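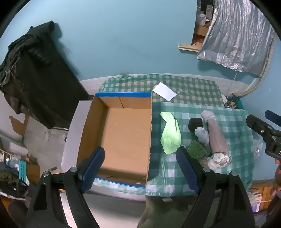

# Pollen, patience and a very old microscope: talking with Amra Vukčević

I got to Amra Vukčević's lab on a Friday with a streaming nose, which she thought was hilarious. "Birch," she said, handing me a tissue before I'd even sat down. "I could tell you which kind if you let me swab you." (I didn't let her swab me.)

Amra is a forensic palynologist, meaning she looks at pollen and spores for police departments, defense lawyers and the occasional customs case. She has been at it for 12 years, most of them at Begović, a small private lab that has two full-time pollen people. The other one is Edit Kelemen, who trained her, and who waved at me from the fume hood and went right back to work.

I'd assumed she came up through botany. Nope! She started in honey. Her first job was at a food testing company called Graneck, checking whether expensive single-flower honey really came from that flower. "Somebody called up and asked if I could do the same thing with mud," she says. "I said sure, mud doesn't get stuck in your hair."

So how does it work? Most of it is washing. She rinses whatever the sample came from, spins it down, and then uses some fairly nasty acids to eat away everything except the pollen walls, which are incredibly tough. Then she sits at the microscope and counts. Her minimum is 200 grains per sample, more if one plant is swamping the rest.

"People want me to find the one rare orchid that only grows behind the suspect's house," she says. "I've never had the orchid. What I get is a mix, and I say whether that mix looks like the mix from the place the police are asking about. Sometimes it does and it also looks like half the county, and I have to write that down too."

That last bit is what I really wanted to ask about, because Amra has become kind of a pest (her word) on the subject of how reports get worded. She won't write "match." She won't write "consistent with" either, unless the next sentence says what else the result would be consistent with.

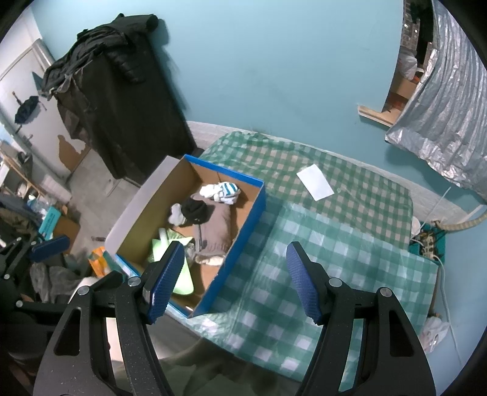
*A sweater, a black knit beanie and socks in an open cardboard box.*

Clothing is her favorite thing to work on, by the way, and knits most of all. "Wool hangs on to everything," she says. "Give me a sweater over a pair of boots any day. Boots have been everywhere." The trouble is that a sweater may have been everywhere too, and she'd like to know when it was last washed, who else wore it and what it was stored with. She almost never finds out.

I asked whether knowing the backstory could tilt her results. She laughed and pointed at Edit. The two of them now count each other's samples without seeing the case notes, and if the counts don't line up they both start over. It adds days. One detective, she says, asked if she could skip it "just this once," and then asked again eight more times.

She's also been building a reference collection with Bushra Bukhari, a botanist who collects flowers for her all through April and then sleeps until June, as far as I can tell. They have 202 species on slides so far, in flat wooden drawers, labeled in Bushra's tiny handwriting. I was allowed to look at one. It was a hollyhock, and it looked like a sea mine.

What would she change if she had the money? I expected her to say a new microscope, since the one she uses is older than I am. She wants blind test samples, slipped in with the real casework, so she'd never know which was which. "I want to know how often I'm wrong," she says. "I have a guess, but a guess is no use to a jury."

I asked for the guess. She asked how my nose was doing.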